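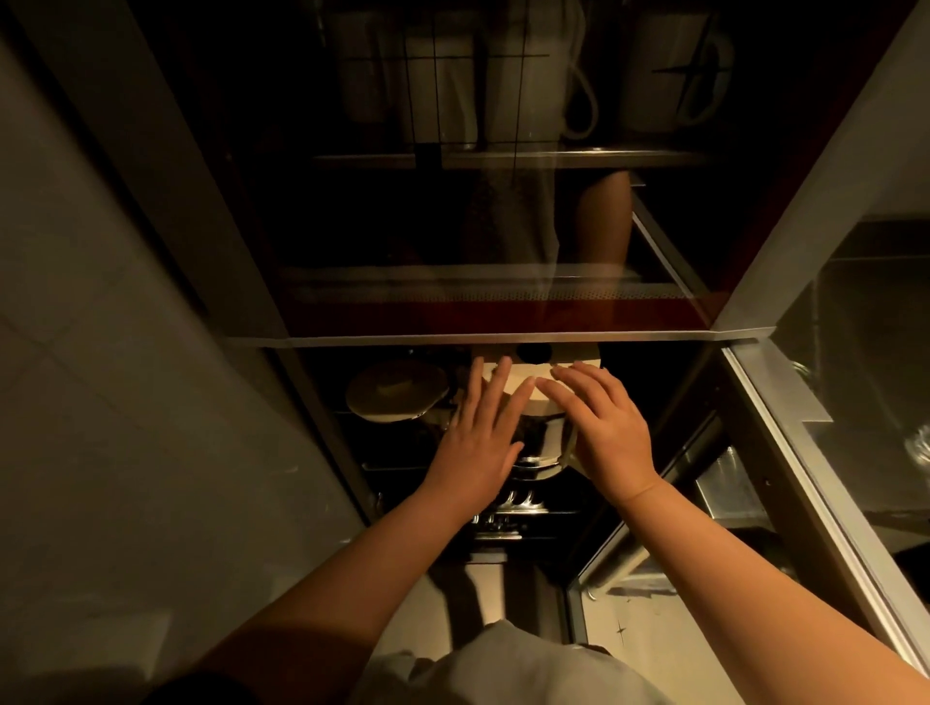 A **pot board** is a round wooden disc used in home kitchens as a cover for a cooking pot, as a resting surface for hot cookware, or as a small cutting surface. It is commonly stored in the same cabinet as the pots it serves. In the Pekum district the older name *wommont* is still in use, after the village of Wommont, where such boards were turned for sale.

## History

The earliest known mention is in a household inventory drawn up at Plistimlow in 1656, which lists "3 boards for the covering of pots" among the contents of a pantry. Metal lids later replaced wooden ones for most boiling and stewing. Wooden covers remained common for resting dough, keeping cooked grains warm, and pressing salted vegetables.

## Construction

Most boards are cut from a pale, close-grained wood and left without varnish. Many have a hole or a small knob, either at the center or near the rim. A hole near the rim allows the board to be hung on a hook. The Gauthier workshop in Pekum produced boards in 16 sizes, of which the largest was intended for canning kettles.

## Storage

Boards may be laid flat on a pot, stood on edge in a rack, or hung. Closed cabinets hold moisture, and a board put away damp may warp or develop mildew. Household manuals advise drying both faces fully before storage and keeping boards clear of dripping dishes.

## See also

- Dish rack
- Drop lid
- Trivet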